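Where Does Coffee Come From?
A Young Readers' Guide from the Fumdale Museum of Food and Farming

Many grown-ups drink coffee every day. You may know its smell from the kitchen at home or from a shop on your street. Before it reaches a cup, coffee spends years on a farm, weeks in the sun and often a month or more on a ship. This guide follows coffee from the plant to the cup.

A seed inside a fruit

Coffee grows on a small tree with shiny, dark green leaves. The tree has white flowers that smell a little like jasmine. When the flowers fall off, small green fruits take their place. These fruits are called cherries, although they are not related to the cherries you may eat in the summer. Most turn bright red when they are ripe, and a few kinds turn yellow or orange.

Inside each cherry there are usually two seeds, lying with their flat sides together. These seeds are what we call coffee beans. They are not true beans at all. True beans grow in pods, like peas.

A new coffee tree needs three or four years before it gives its first good crop. Coffee trees do not like frost, so they are grown in warm parts of the world, in countries such as Brazil, Vietnam, Colombia and Ethiopia. Some of the best coffee grows on high mountain slopes, where the air is cool and the cherries ripen slowly.

Picking and drying

On many farms, cherries are picked by hand. The cherries on one branch do not all ripen at the same time, so pickers may visit the same tree several times in one season.

After picking, the fruit has to come off. Some farmers spread the whole cherries in the sun and turn them with rakes until they are dry. Others remove the skin first and wash the seeds in water. The dried seeds are pale green and quite hard. They smell more like grass or hay than like coffee. They are packed into large sacks - many of these hold 60 kilograms - and sent to countries all over the world.

Roasting and grinding

Green coffee is roasted in a hot, turning drum. The beans change from green to yellow and then to brown. They also swell and begin to make a popping noise, which roasters call the "first crack." A light roast is stopped soon after this point. A dark roast is left in the heat for longer.
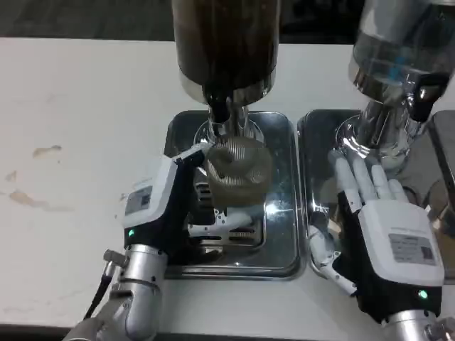 Roasted beans must be ground into small pieces before they are used. Water can only reach the outside of a bean, and a whole bean has very little outside for its size. When it is broken into many small pieces, there is much more surface for the water to touch. Fine grounds give up their flavor quickly. Coarse grounds, which look more like rough sand, take longer.

Making the drink

Making coffee is called brewing. Hot water passes through the grounds and carries away flavor, color and caffeine. In a drip machine, the water falls slowly through a paper filter. In an espresso machine, it is pushed through very fine grounds with great force. Coffee can also be brewed with cold water, but then it must stand for many hours.

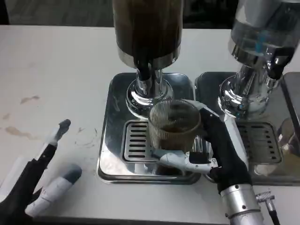
Caffeine is a natural substance found in the seeds and leaves of the plant. It helps protect the tree from some insects. In people, it can make the heart beat faster and can make it hard to fall asleep. Children's bodies are smaller than adults' bodies, and doctors advise that coffee is not a drink for young children.

Words to know

Cherry: the fruit of the coffee tree.
Roast: to cook with dry heat.
Grounds: coffee beans that have been broken into small pieces.
Brew: to make a drink by letting water take flavor from a plant. 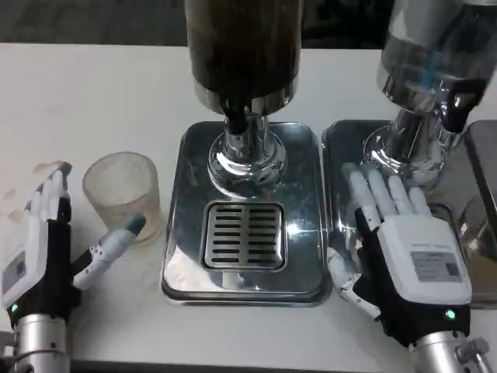
Fumdale Museum Learning Department
Writers of the Young Readers' Guides

Visit the coffee tree

The museum keeps a living coffee tree in the Stirmont Glasshouse. It usually has ripe cherries in August. Visitors are asked not to pick them. School groups of 8 or more should reserve a place at the front desk before they come.

Page last reviewed 1/15/19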